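Skoltari opens orders for its tabletop arm kit

Last updated: 2020-06-30

So the Skoltari kit is finally something you can order! I've been pestering Hanne Miettinen for it since January, when the first batch of 200 went to schools and the rest of us got put on a waiting list. The list is gone now. You pay, they ship, and a box full of white plastic parts and little bags of screws lands on your doorstep. I've had one on loan, and I have opinions.

First the basics, for anyone who hasn't been following along. Skoltari is the small arm from Prullon, the same people who did the Brekke camera slider (which I still use, and still grumble about). It sits on a desk, it has a gripper with two fingers, and you teach it by leading it through a job over and over until the software gets the idea. The price is 500 euros with the motors included. You can also get the plastic parts on their own if you already have servos in a drawer, and Hanne says they'll have a price for that set on the site soon.

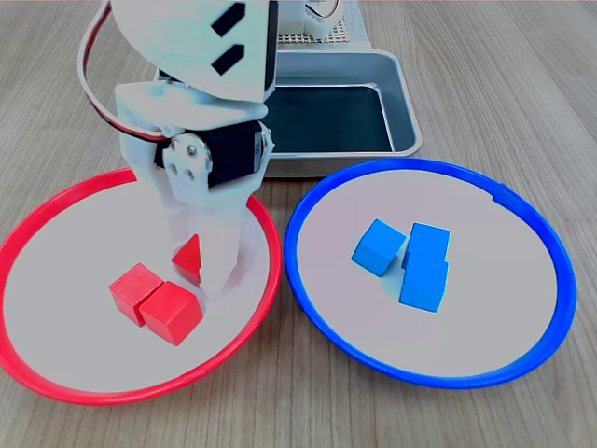 Putting it together took me an evening and a half, and the half was my own fault because I put the wrist on backward. The instructions are better than I expected from a company this size. Tyyne Laaksonen wrote them, and she has clearly watched real people build the thing, since the warning about the wrist is right there in bold and I just didn't read it. The cables are the part I'd complain about. They run down the outside of the arm and I was always nudging them out of the way, and a couple of clips in the box would have fixed that. Hanne tells me clips are coming, along with a longer power lead. I hope the lead comes first!

The software is called Plokalen and it's free with the kit. You get 17 ready-made practice jobs, mostly picking things up and putting them down again, and you can add your own once you've got the hang of it. I went straight for the block sorting, like everybody does. It asks you for a set of demonstrations before it'll try anything by itself, and I'll admit I got bored and had a snack partway through.
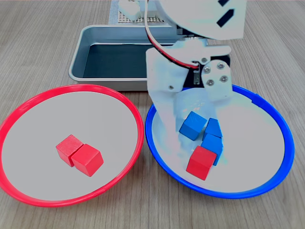 What I like about the sorting jobs is how easily you can change them. Plokalen lets you write the goal in a plain sentence, then keeps your runs in a folder under that sentence, so you can come back later and see which ones you want to keep. Blocks by color is the obvious place to start, but you don't have to stay there. A red cube in with the blue ones on the blue-rimmed plate is a perfectly good layout to practice on, and so is anything else you can set up with a few blocks and a couple of dishes. I'd start with wooden cubes and something shallow, then move on to awkward stuff like spoons once you trust your hands. Radka Spahić has been trying hers on socks, which sounds like a much longer project.

Now, is it worth the money? For me, yes, with a grumble. It's a learning kit, so please don't buy it thinking it'll load your dishwasher. The motors whine more than I'd like in a small apartment, and the help pages thin out fast once you're past setup. The forum makes up for some of that. It has 3000 members already, and Severino Manzano answered my wrist question within the hour (he was very nice about it, considering it was in bold).

Orders are open on the Prullon site now, and school orders go through Venla Pesonen, who can also sort out invoices and spare parts. Shipping is to Europe only for the moment. I asked about the US and got a "we're working on it," so I'll post again when I hear more. My loaner goes back next week and I've already ordered my own.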